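About Zasdale

Zasdale is an information security company. We test networks, review software, and investigate incidents for organizations that run their own infrastructure. The company was founded by Waltraud Berchtold, who still runs the testing group and signs every final report. We employ 49 people in two offices and do no work through subcontractors.

What we do

Network penetration testing. Internal and external tests against an agreed list of addresses and host names. Tests are manual for the most part. Scanners are used for the first pass, and their output is never delivered as a finding until a tester has reproduced it by hand.

Web and API testing. Authenticated and unauthenticated testing of applications, with source access where the client can provide it. Tests with source access take less time and find more, and we price them the same as tests without.

Malware analysis. Static and dynamic analysis of samples recovered during an incident. The result is a written description of what the sample does, the hosts it contacts, how it persists after a restart, and a set of detection rules the client can load into existing tools.

Incident response. Collection of disk and memory images, review of logs, and a timeline of what the intruder did. Clients on a retainer have a fixed response time in their contract. Other clients are taken on when staff are free.

Configuration review. Offline review of firewall rules, directory settings, mail gateways and backup systems. The work is done from exported files and needs no access to the live network.

We do not sell hardware, resell licenses, or take commission from vendors. If a report recommends a product category, it lists the features required and leaves the choice to the client.

How a test is run

Every engagement begins with a scoping call and a signed authorization. The authorization names the systems in scope, the systems out of scope, the source addresses we will use, the hours during which testing is allowed, and one contact on each side who can stop the test at any time. Testing does not begin until both parties have a copy. Where systems are hosted by a third party, written consent from the host is attached.

Critical findings are reported by phone on the day they are confirmed. All other findings go into the draft report, which is delivered within ten working days of the end of testing. The client has two weeks to comment. Ratings can be changed during that period if the client supplies facts we did not have. They are not changed for any other reason, and the draft rating stays on record in the appendix.

One retest of each high or critical finding is included in the price. It must be requested within six months.

Danomix and Dondumura

Two internal tools are used on most engagements.

Danomix is our reporting system. It stores each finding with its evidence, the commands used to reproduce it, and the rating history. Reports are built from it directly, so the text a client reads is the text the tester wrote. The current library holds 1293 finding templates, each reviewed every March. Templates that have not been used in three years are archived.

Dondumura is an isolated analysis network. It has 116 virtual hosts arranged to look like a mid-sized office, with a directory server, file shares, mail, and simulated user activity. Samples are run there and observed. The network has no route to our office network or to the internet. Replies from outside servers are simulated inside the lab. Hosts are rebuilt from clean images after each run.

Parts of Danomix are available to clients as a read-only portal. Dondumura is not offered as a service.

People

Testers make up the largest group, followed by incident response, malware analysis, and engineering. Each new tester spends the first four months paired with a senior colleague and does not lead an engagement in that time. Senior testers spend one week in five on research, tool maintenance or training, and that week is not billable.

We hire twice a year. Candidates complete a practical exercise on a small lab network and write a short report on the results. The report counts for as much as the technical work. Degrees and certificates are read but are not required. 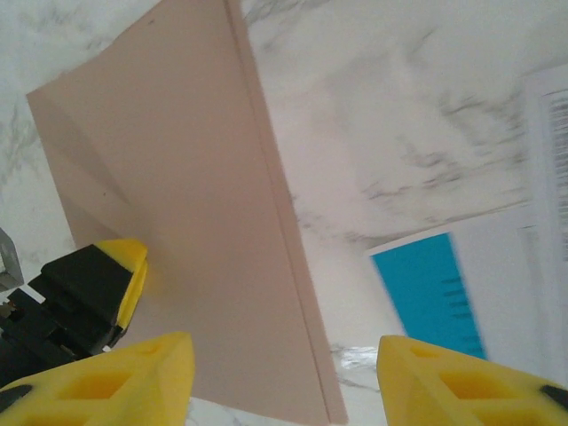 Photo: Zasdale

Handling of client data

Client data is kept on encrypted storage owned by Zasdale and held on our premises. Each engagement has its own volume and its own key. Access is limited to the assigned team and is logged. Evidence is deleted 140 days after the final report is delivered unless the contract sets a different period, and a deletion record is sent to the client contact. Final reports are kept for seven years.

Passwords and password hashes recovered during a test are not included in reports. The affected account names are listed in a separate encrypted file.

Disclosure of vulnerabilities

When we find a flaw in a third-party product, we report it to the vendor first, with the client's consent. The vendor is given 90 days. Extensions are granted if a fix is in progress and a release date has been set. Advisories are published with enough detail for administrators to check whether they are affected. Exploit code is withheld until a fix has been available for at least 30 days. In some cases it is not released at all.

Reports about flaws in our own systems can be sent to the security address on the contact page. An encryption key is posted there. We reply within two working days and do not take legal action against people who report in good faith and stay within the published rules.

Company history

Zasdale began as the network testing unit of Sadeghi, a systems integrator. The unit became a separate company when clients asked for tests by a firm that had not built the systems under test. Sadeghi holds no shares in Zasdale and receives no reports. We do not test systems that any current employee helped to build while working there. The incident response group was added in the third year and malware analysis in the fifth.

Contact

For new engagements, use the scoping form. Please include the type of test, the number of hosts or applications, and the preferred dates. Do not send network diagrams or credentials through the form. A secure upload link is provided after the first call.

Retainer clients should use the phone number in their contract, which is answered at all hours.

Page last reviewed 26 August 2026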